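Home Articles Topics Recent changes Help

White tabletop

A white tabletop is the upper, flat part of a table when it is finished in white or in a very light shade near to white. It is found in kitchens, workrooms, schools, offices and small shops. The term is used both for the loose board, which is sold without legs, and for the same board when it is already mounted on a frame. In furniture catalogs it is often written as "top, white", followed by the measures.

The present article deals with flat white tops for daily use. Painted dining tables of older date are treated under Painted furniture, and stone counters under Counter.

Shades

The word white covers many shades. Sellers commonly separate a pure or "cold" white, which has a slight blue look, from a "warm" white, which goes toward cream or yellow. Between the two stands pale white, also called soft white. Two tops ordered as white from different makers will seldom match when they are put side by side, and even boards of one maker may differ when they come from different production runs. For this reason it is advised to order all the boards for one room at the same time.

The shade is also influenced by the light of the room. Under a warm bulb a pale white top may seem cream, and beside a window with north light the same top may seem gray. Samples should be looked at in the room where the table will stand, once in the day and once in the evening.

Materials

Several materials are in use, and from a distance they are difficult to tell apart.

Particle board with a melamine surface is the most common in low and middle prices. The white layer is a paper soaked with resin and pressed on the board under heat. It is hard and easy to wipe, but the board under it swells when water enters by a damaged edge.

High-pressure laminate is a thicker sheet, which is made separately and glued on a core. It resists knocks better than the melamine layer. Cheaper laminates show a brown line at the edge where the sheet ends. Better ones have a white core, so that the line is not seen.

Lacquered fiberboard has a very even surface, without any grain. Scratches are more visible on it, mainly in the glossy types.

Solid wood is sometimes painted or oiled with a white pigment. With oil the grain stays visible. With paint it is hidden at first, but after some years fine lines can open along the joints, as the wood moves with the seasons.

Solid surface is a mixture of mineral powder and resin. It is the same color in its whole thickness and can be sanded again when it is scratched. The weight and the price are both high.

Gloss

The gloss of a top is given as matte, satin or high gloss. Matte surfaces do not throw back the light of a lamp and are more restful for the eyes in reading and fine work. On the other side, some matte surfaces hold the grease of the fingers, and metal objects pulled over them can leave gray lines which look like scratches and are in fact traces of the metal. High gloss is easy to wipe but shows every streak left by the cloth. Satin is between them and is the usual choice for family kitchens.

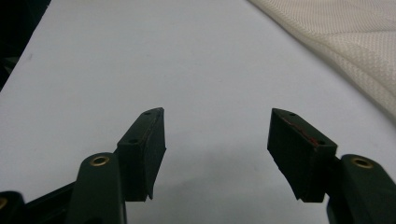

Flat surface in pale white.

Use

White tops are preferred for work in which small things must be found quickly. Screws, beads, seeds, pins and threads of dark color are easily seen against a white ground, and a part that was dropped on the table is less often lost. Tailors, model makers and repairers of clocks use white tops for this reason, or put a white sheet on a darker table. For work with white paper or white cloth the opposite is true, and a gray or green mat is then placed on the top.

In small rooms a white top returns more light than a dark one and makes the corner near the table brighter. This was one of the reasons why such tops became usual in apartment kitchens, where the table often stands against a wall and far from the window.

In schools, white tops are used for art and for handwork. They are less liked for writing lessons, where the white paper is hard to separate from the white table by eye, and a light wood color is more often chosen.

Measures

There is no single standard for the size. Loose boards are commonly sold in depths of 60 and 70 cm. The smaller depth is enough for writing and for a meal taken on one side. The larger gives room for tools or a lamp behind the work. The thickness depends on the material and on the distance between the legs. A long board that is too thin will bend in the middle under load, and with some materials the bend will stay after the load is taken away.

The edge may be straight, rounded or beveled. A straight edge in thin plastic band is the cheapest and also the first place to be damaged. A rounded edge is kinder to the arms of a person who sits long at the table.

The Rimholm top

A known regional type is the Rimholm top, named after the Rimholm joinery in Grolgate, a town of 1,622 inhabitants on the river Man. The joinery first made it for the tables of the local school and later sold it also to private persons. It is a board of 27 mm, with the edge rounded on the front side only and left straight on the other three, so that two tables can be pushed together without a gap. The color is a pale white in satin gloss, listed by the maker under the name Prokix. The same word is painted on the side wall of the joinery, and visitors to the town often take it for the name of the firm.

The first Rimholm tops were lacquered by hand. The older ones are recognized by a slightly thicker layer at the corners, where the brush was turned. Later the lacquer was sprayed. Collectors of local furniture prefer the brushed tops, although they are more yellow today. The joinery opens its storeroom once a year, in July, and sells there boards with small faults of surface.

Cleaning and care

For daily cleaning a soft damp cloth is sufficient, with a little dish soap if there is grease. The surface is then dried with a second cloth. Scouring powder and the rough side of kitchen sponges make the surface dull, and the dull places take dirt faster than before.

Stains are more visible on white than on any other color, and the way to treat them depends on the origin:

Coffee, tea and red wine should be wiped at once. Old marks on laminate can be treated with a paste of baking soda and water, left for a short time and wiped without pressure.

Ink from a ballpoint pen can often be removed with rubbing alcohol on a cotton cloth. Lacquered tops should first be tested on a hidden place, for alcohol can make some lacquers soft.

Turmeric, beet juice and hair dye are the most difficult. On laminate the yellow of turmeric becomes weaker after some days in sunlight.

Gray lines from metal can be taken away with a white eraser.

Hot pots are not placed directly on any of these materials. Melamine and lacquer may blister or turn brown, and on solid surface a crack is possible.

Yellowing

With time many white surfaces become yellow. The causes are sunlight, kitchen fumes, tobacco smoke and, with oil-based paints, the aging of the oil itself. Oil-based white paint becomes yellow faster in the dark than in the light, and this explains why the area under a tablecloth can be darker than the part around it. Laminate and solid surface are more stable in this respect.

Yellowing caused by fumes lies on the surface and can be washed off. Yellowing in the paint or in the lacquer cannot be washed off, and the top must be sanded and painted again.

Repair

Small chips at the edge are filled with a hard wax or a repair paste in white. It is useful to have two shades and to mix them, as the pure white from the tube is nearly always too bright beside an old surface. A loose edge band with heat glue can be pressed on again with an iron through a sheet of baking paper.

Swollen particle board cannot be brought back to its shape. If the damage is near one end, the board can be shortened and a new edge band applied.

See also

Counter
Edge band
Painted furniture
Trestle table
Work mat

Last edited Friday, December 20, 2024

Share 14 Comments 3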